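叠毛毡这件事，我终于想通了一半

三月过得飞快。上一篇写完之后有好几位读者来问，手持夹爪采的数据到底能不能直接拿去训练双臂策略，当时我回得很含糊，因为自己也没跑出像样的结果。现在有了一点，赶紧写下来，趁还记得细节。

先交代背景。我们组今年在做可变形物体的双手操作，项目内部代号叫 Daltau，名字是 Ignacio Villanueva 起的，问他什么意思他也不说。任务听上去简单得让人不好意思：把一块长条形的灰色毛毡对折，边对齐，再放平。衣服、毛巾大家都叠过很多了，毛毡有意思的地方在于它有厚度、有回弹，折痕压不实就会自己翘起来，可它又软到没法当成刚体去规划。我第一次看到策略把毛毡折过去、松手、毛毡慢悠悠弹回来，又把手伸过去重新压住的时候，高兴得在椅子上转了一圈（当然那一次最后还是歪的）。

采集方式是人拿着夹爪直接做，不经过遥操作。好处太明显了：手上有感觉，动作自然，一个下午能攒下不少片段。用遥操作的时候，光是让两只机械臂同时捏住毛毡的两个角，我就得深呼吸好几次。手持的话，捏、提、翻、压，一口气就下来了。

不过做得太顺手也会出问题。人有很多小动作自己是察觉不到的，比如右手还没完全松开，左手已经去找下一个位置；再比如压折痕的时候，我会下意识地转一下手腕，让夹爪侧面贴着布走。这些动作单看都很合理，放到机械臂上却经常够不着，或者两条手臂差点碰到一起。Yupin Boonyarit 看了我早期那批数据，只留了一句评语：“你叠得很好，可是机器人没有你的肩膀。”

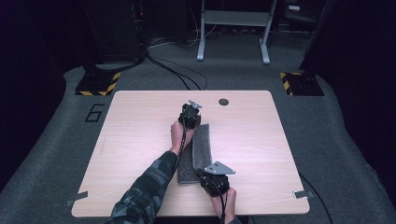
方法：把“折”拆成接触段

我们最初的做法是整段轨迹直接喂给扩散策略，观测是头部视角图像加两只夹爪的位姿和开合量，输出未来一小段动作。能学会，但是脆。毛毡起始位置稍微斜一点，后半段就全乱了，因为误差是从第一次抓取开始累积的，等到该压边的时候，夹爪还在对着空桌面使劲。

后来是 Canan Şimşekoğlu 在组会上提了一个很朴素的想法：不要按时间切，按接触切。只要任意一只夹爪和布的接触状态发生变化，就算进入新的一段。抓住一端是一段，两手同时提起是一段，其中一只松开去压边，又是一段。每一段都以布的当前形状为参照重新表达动作，不再跟着桌面坐标走。

我当时有点怀疑。接触状态怎么标？总不能一帧一帧人工看吧。后来发现用夹爪开合量的变化率，再配合图像里布边缘的位移，就能得到一个相当可用的切分。边界偶尔会早几帧或者晚几帧，训练时在边界附近做一点随机抖动，影响很小。这一步我本来预备花一个月，结果一周多一点就跑通了，特别开心！

另外还加了一个可达性过滤。每条示范采完以后，把两只夹爪的轨迹丢进双臂的运动学模型里重放一遍，有自碰撞或者超出关节范围的片段就标出来。我们没有把它们整条扔掉，只屏蔽出问题的那几段，剩下的照样参与训练。切成接触段之后，这件事变得特别方便，以前可是一处不可达就要丢一整条，心疼得很。

结果：先说好的

训练集一共 200 条示范，全部是同一种毛毡。评测的时候每个方法跑 30 次，起始位置和角度随机，成功标准是折好后两条长边的错位不超过 5 毫米，并且松手后没有明显回弹。

整段训练的基线成功了 9 次。换成接触段表示以后，多数都能过线，尤其是起始角度偏得比较厉害的那些，以前几乎全军覆没，现在能自己慢慢找回来。具体数字我想等第二轮评测做完再放，因为这一轮中间换过一次夹爪指尖的胶垫，前后严格说来不完全可比。Blagoje Dimitriou 对这种事情特别较真，我也觉得他是对的。

比成功率更让我兴奋的是失败的样子变了。基线失败的时候，往往是在错误的位置上把剩下的动作认真演完，看着挺心酸。新方法失败的时候，大多卡在某一段里反复尝试，夹、滑开、再夹。从调试的角度看这简直是礼物，我可以直接去看是哪一类接触段没学好，再有针对性地补采。

再说不好的

回弹还是没有解决。策略会压，但它不知道压多久才够。手持夹爪上没有力传感，我自己采数据时全凭手感，图像里又几乎看不出力气大小。我试过把压边那一段的持续时间作为额外的条件输入，有一些帮助，换一块更厚的毛毡就又不灵了。

遮挡也是老问题。头部视角看下去，夹爪本身会挡住布的一角，偏偏那一角常常就是下一步要处理的地方。Saturnino Miranda 建议在夹爪上再加一路腕部视角，我有点犹豫，线会更多，手上也更重，而且采久了人的动作会变形。可能会先做个小规模的对比再决定。

还有一点是我自己的毛病：同一个人采的数据风格太统一了。我习惯从靠近自己的一端开始折，策略就也只会这么折。下一批准备请组里几个人轮流来采，左撇子优先。

一些零碎的经验

手持采集之前，先空着手把动作走一遍，能省掉很多重采。

毛毡反复折过以后会有记忆，折痕处会越来越好折，所以评测用的布和采集用的布一定要分开放。我们第一次评测结果好得离谱，原因就在这里，白高兴了一个晚上。

切分阈值不要调得太细。我一度把它调到连手指的轻微抖动都能切出新段，结果段太短，策略学到的全是开头，没有过程。后来放宽了一大截，反而稳了。

重放可达性的时候，记得把两只手臂的安装间距设成真实值。我用错过一次默认值，过滤器把好好的片段标红了一片，查到晚上八点才发现。

接下来想试试把同样的切分方法用到别的材料上，薄棉布、带涂层的布，还有 Ignacio 一直念叨的浴帽（我不太确定他是不是认真的）。切分代码还比较乱，路径全写死在里面，整理好以后会放出来。如果你也在做手持夹爪加柔性物体，特别想知道你们是怎么处理压边力度的，留言或者写邮件都行。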